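The Second Quarter

The letter from Koltano came on a Monday, and by noon everyone on the second floor had read it twice. The shop could stay open through the lockdown if it kept its loan payments current. If it missed two, the bank would call the whole amount.

She had kept the books at the Plernstead shop long enough to know what was in the account. She wrote the number on the back of an envelope and turned the envelope over.

They sold ribbon, trim and gift wrap to stores that were now closed. Orders had stopped in March. The last big customer, Sial, had sent a polite note asking for more time to pay, and then a shorter note asking for more time again. Nothing had come from them after that.
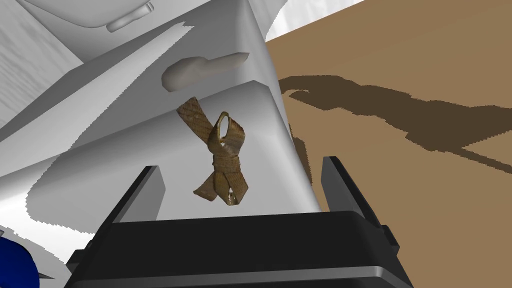

A brown bow with a woven look.

Her brother wanted to let people go. He said it over the phone, from his kitchen, with a child yelling in the next room. He said it was arithmetic. She told him she could do arithmetic too, and that there were 30 people on the payroll and she had eaten lunch with all of them.

"Then what do you want to do?" he asked.

She said she wanted to cut the hours first. Everyone would go down to 20 a week, the two of them included, and the state would make up part of the difference if the forms went in on time. She had the forms on the desk. They were long, and one page asked for the same figures as the page before it, in a different order.

He was quiet for a while. The child had stopped yelling. Then he asked what would happen if the stores stayed shut past the summer, and she said she didn't know.

She told the staff that afternoon on a call. Most of them had their cameras off. She read from a sheet of paper so that she wouldn't say more than she meant to, and when she got to the end she asked if there were questions. For a minute all she could hear was somebody's dishwasher. 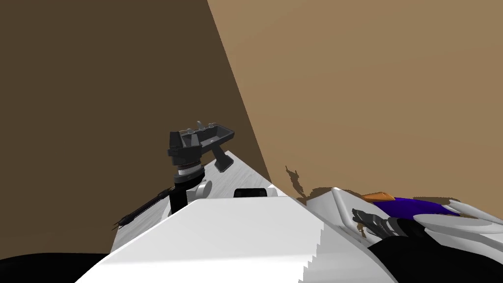 Would the health insurance stay the same, a voice from the warehouse wanted to know, or did that go down with the hours?

It would stay the same, she said. She had checked that first. The voice said all right then, and a few people left the call, and then the rest of them did.

She filled in the forms until it got dark. At six she ate crackers out of the box. At eight she called the loan officer at Koltano, who was working from home and picked up on the first ring — he sounded glad to have someone to talk to. He couldn't promise anything. He could move one payment to the end of the term if she sent him the forecast by morning.

There was no forecast. She opened the one from January and began changing the numbers.

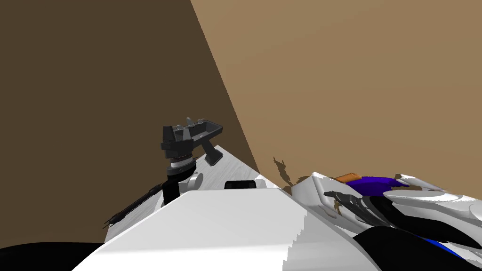
Two plain walls, one dark brown and one tan.

It was past midnight when an email came in from Clumosent, a mail-order company she had quoted in the fall and never heard from again. They were shipping more boxes than they had ever shipped and their supplier couldn't keep up. They wanted to know if the price still held.

She read it standing up. Then she sat down, found the old quote, and started working out what it would cost her to say yes.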